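The Midholm drawer cabinet, six months in
Posted Sun 10 March

I bought the Midholm in September, from the Vudby outlet, after reading a great many people say it was the only cabinet they would ever need. I have my doubts about any cabinet that gets talked about like that. It cost me 121 after the discount, and the full price was 200, a number I don't believe anyone has ever paid. These are my notes on the gray one with the matte top. The page was longer before I took out the pictures of the cardboard.

First, the top. The catalog calls it "living surface," and I call it a top. The claim is that you can use it as a snack counter, a desk extension or a sideboard, depending on the day. Mine has mostly been a place where drinks get put down. I will admit the height is good for that. You don't bend and you don't reach.
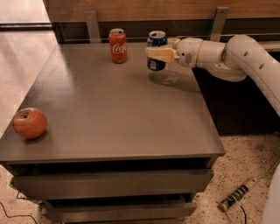 A red Coca-Cola can toward the back, an apple at the front left corner, and a dark blue can above the top. The matte finish still picks up soft reflections under a warm bulb, so don't expect it to go completely flat on you in the evening.

Fiifi Yakubu wrote in to say that I'm being unfair, that the top on the Midholm has outlasted two Clulard cabinets in the same hallway, and that anyone who puts cold cans on furniture without a coaster has no business reviewing it. "Wipe it the same night and you'll have nothing to complain about. I've had mine for 4 years."

Fair enough on the coaster. I still think a surface sold for snacks should put up with snacks. Four years is also longer than I've had mine, so I'll give the point to Fiifi for now and ask again later. I have never owned a Clulard and can't say what they do wrong.

The drawers. They run smoothly when they are half full. Load one with batteries, tape and takeout menus and it starts to drag, and then you end up pulling with both hands. The Barua costs 700 and people tell me it doesn't do this. For that money it should file the menus too.

Color. Gray was described to me as a color that goes with everything. It goes with gray. In warm light it leans a little orange, and I don't mind it then. If your room is cool and white, go look at one in person before you order.

Would I buy it again? At 121, probably. At 200, no, and I'd want to see the drawer runners first.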